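Grestberg Hand-Held Gripper Pair (club set)

Clubs have been asking for these since August, and we're thrilled they're finally listed! The Grestberg pair is what our Sunday robotics club uses for its student project: you pick things up, put them down and open drawers with your own two hands, and the recordings become practice material for the arm. Máté Balogh drew the first jaws as a Year 9 student, and Anikó Csonka has rebuilt the trigger twice (it's lovely now, really light).

Each set has a left and a right gripper, marker cubes to go below the jaws, a spare set of jaw pads and a printed assembly booklet. One gripper weighs 518 grams with the cube fitted.
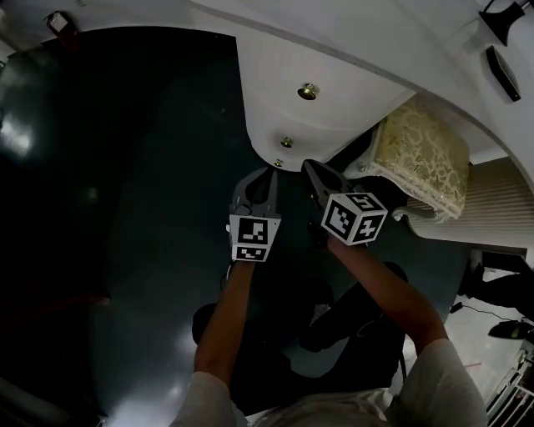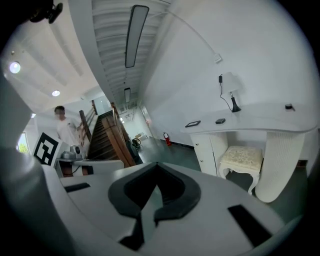

Assembly takes most groups an afternoon. Print the cube faces at full size on matte paper, and check them with a ruler before gluing! Younger students may want the small grip sleeve, sold separately. The colour of the plastic varies a bit between batches.

Club price is $69 per gripper. More than 67 students have built one so far, and Norbert Dudás is happy to answer questions from teachers.

Related items
Stekier grip sleeve, small
Szénási spare jaw pads
Grirnow marker cube sheets
Grestberg assembly booklet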